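Line Drying and Machine Drying in Student Housing
Project report, Household Resource Studies
May 2026

1. Background

Grodwood Hall has 131 rooms and a laundry room in the basement with washers and tumble dryers. The dryers run most of the evening and there is often a wait. The building also has a drying room on the same floor, with lines across it and a window at one end, and it is used much less. Our group wanted to find out why students choose one over the other, and whether line drying is practical for someone living in a small room.

The project started in January and ran through the spring term. We did a survey, a small drying test, and a short comparison of costs.

2. Survey

We put a paper form under every door and a box by the mailboxes. We got 50 forms back. The questions asked how often people did laundry, which drying method they used for each type of item, and what would make them change.

Most people who answered used the dryer for everything. The reason given most often was time. The second was that they did not want to leave clothes in a shared room. A few people wrote that they did not know the drying room was open to residents, and we think this is the easiest thing to fix. The door has no sign on it.

People who already used the lines mostly did so for jeans, sweaters, and sportswear, and put towels and bedding in the dryer. Several said towels come out stiff on the line. Bedding was a problem for a different reason. A double sheet takes up most of one line, and if it is folded over to save space the inside stays damp.

3. Drying test

We washed the same mixed load in the same machine and dried it three ways: in a dryer on the normal setting, on the lines in the drying room, and on a Yaman folding rack in a bedroom with the window closed. We weighed each item before washing and again during drying, using a Wernex kitchen scale. An item counted as dry when it was back to its starting weight.

The dryer was fastest, as expected. In the drying room, thin cotton shirts were dry by the next morning, but the towels needed most of the next day. The bedroom rack was slowest for everything. The heaviest item, a hooded sweatshirt, took around 14 hours longer on the rack than on the line. We also noticed moisture on the inside of the bedroom window, so we would not suggest drying a full load that way in cold weather.

How the items were hung mattered more than we had planned for. In our first attempt the shirts were put up straight from the basket, still bunched from the spin, and the sleeves stayed damp under the arms.

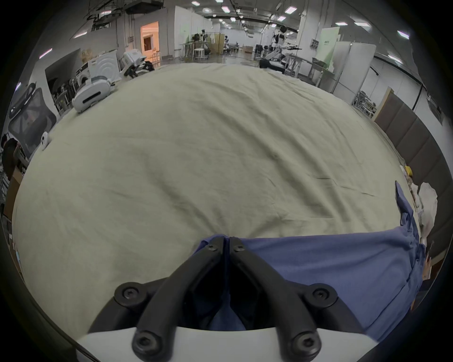 We repeated that part with each item shaken out and hung by the hem, and used only the second set of weights in our results. The first set is in the appendix.

4. Cost

A dryer cycle in the building is paid for with an Erkudum laundry card. A student who does one load a week and line dries everything except bedding would save the price of most of their cycles over the year. Against this we counted the cost of clothespins and, for those who want one, a rack. We did not put a price on the student's time. Hanging a full load took us longer than loading a dryer, but there was no need to come back at a set time to empty it.

5. Limits

The survey was answered by less than half of the building, and people with an opinion on laundry were probably more likely to answer. The drying test was done with one load only. Our scale reads in whole grams, so small changes near the end of drying were hard to judge for light items such as socks. We had planned to record humidity as well, but the meter we borrowed stopped working in the first week.

6. Recommendations

Put a sign on the drying room door saying who can use it. Add a second row of lines at a greater height for sheets. Leave the window open a little during the day when the weather allows. We would also like to see the survey repeated in the fall after the sign has been up for a while, using the same form, so that the answers can be compared with ours.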